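Wednesday, February 3, 2021

Finish trials, hardwax oil against the waterborne. Picking up from the last entry, where I had got as far as sanding the sample boards and labeling the backs.

Boards are all from the same Caltstead delivery, ash, flat sawn, planed on our machine and then taken through 120, 150 and 180 by hand block. I stopped at 180 on purpose. The Majumder job went to 240 before oiling and the surface came up so closed that the second coat mostly sat on top and had to be wiped back. Anyone repeating this should stop at 180 for the oil and do the waterborne set separately.

Set A is oil only, 3 boards. First coat on with a white pad, left 9 minutes, wiped with cotton until the rag stopped dragging. Set B is waterborne, first coat by brush, with the grain raised beforehand with a damp sponge and knocked back with a worn piece of 180. I skipped the sponge on one board in set B to see how much difference it makes. It makes plenty. That board felt like a cat's tongue after the first coat and needed twice the work before the second.

Color. The oil warms the ash more than I want for the Trerar counters. They asked for something close to bare wood, and under the shop lights the oiled boards go toward honey. By the window the difference is smaller. The waterborne keeps the color pale but looks flat next to the oil, and the grain loses some of its contrast. I tried a board with a small amount of white pigment in the oil, mixed by weight in a jar. Better, though the pigment collects in the open pores and you can see it when the light is low. Might be fine on a counter. Would not put it on a door.

Also looked at how strong the grain reads on a finished top, from standing height and from close up, as the client will see both.
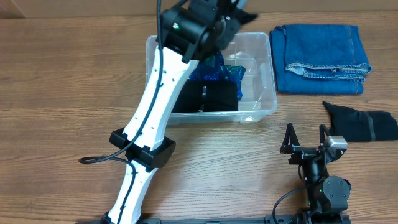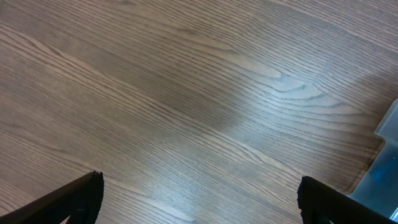 Water test. Wet glass left on each board for 7 hours, then wiped and left alone. Oil boards: faint ring on two, nothing on the third. The third had the longest cure, so I don't trust the result much. Waterborne boards: no ring on any. Coffee left a mark on all the oiled boards, which came out with a pad and a bit more oil. On the waterborne, the coffee wiped off except at one corner where I had sanded through the film on the edge.

Edges are going to be the trouble on this job whichever way we go. Sharp arrises don't hold a film. The Trerar drawing shows them square with no note. I want to ask for a small round, enough to feel with a thumb, and I'll make up a short length with both so they can compare. If they insist on square then it has to be oil, and they have to accept redoing it.

Smell is worth noting too. Set A still smells in the drying rack. Prestow want their shelves installed the day after delivery and that won't work with the oil unless we finish a good while ahead. Schedule says May for that one so there is time, but it should go on the board now.

Rags are in the water bucket by the back door. Please don't tip it out until they've gone in the metal bin with the lid.

To do:
Second coat on the pigmented board, thinner mix
Repeat the glass test on set A after a full cure
Edge sample, square and rounded
Order white pads, the green ones scratch
Ask Caltstead if the next boards can come from the same batch

Heater in the finishing room is cutting out again – kept the door shut and it held temperature, but check it first thing before putting anything wet in there.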